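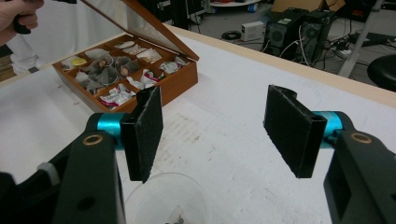 The Brutholm folding table is a white-topped work table for classrooms, craft rooms, church halls and small shops. It comes in two lengths and one height, and it ships fully assembled. The top is finished in plain white so that small parts are easy to find, and like any white top it shows its working life: scuffs and faint gray marks build up where things get slid around, and print from paper can leave smudges. A clear plastic cup is enough to keep small items together on it while you work. Most marks come off with a damp cloth and a little dish soap. Deeper scuffs stay, but they do not affect use.

Home Tables Benches Storage Spare Parts Delivery Contact

Sizes and weight

The short table is 4 feet long and the long table is 6 feet. Both are 29 inches high and 30 inches deep. The long table weighs about 35 pounds and can be moved by one person, though two is easier on stairs. Folded, either size is under 4 inches thick.

Legs and locks

The legs are steel tube with a gray powder coat. Each pair folds flat under the top and is held by a spring clip. To open the table, lay it face down on a blanket, pull the legs up until the lock ring drops, then turn the table over with a second person. Check both lock rings before you put any weight on it. Tables made before August used a smaller ring, and the new ring will not fit them. Order the Workton ring for those.

Load

The top is rated for 300 pounds spread evenly. Do not stand or sit on it. Sewing machines and small presses are fine if they are placed over the legs. A bench vise should not be clamped to the edge.

Care

Wipe spills the same day. Do not use bleach, scouring powder or acetone on the top. Hot pans and glue guns need a mat. Store tables upright in a dry room with the tops facing each other.

Price and delivery

The short table is $79. Orders of 7 or more tables get 15 percent off. Stock ships from our Terkovmont warehouse, and delivery is to the door only. The next batch of long tables is due on 3rd March. Feet caps, clips and lock rings are sold separately on the Spare Parts page.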